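Home | Laundry | Kitchen | Workshop | Tools

Getting creases out of cotton

Iron cotton while it is still slightly damp. If it has dried fully, mist it, roll it up and leave it for 9 minutes. Work from the center toward the hems, with the grain. Starch goes on the wrong side only. Descale the iron every 7 weeks if your water is hard, and empty the tank after each use.

7 comments | 4000 shares

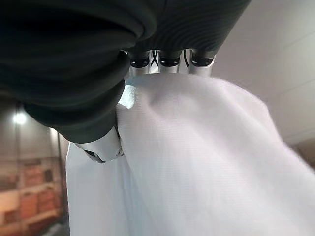

Hang each piece until cool before folding.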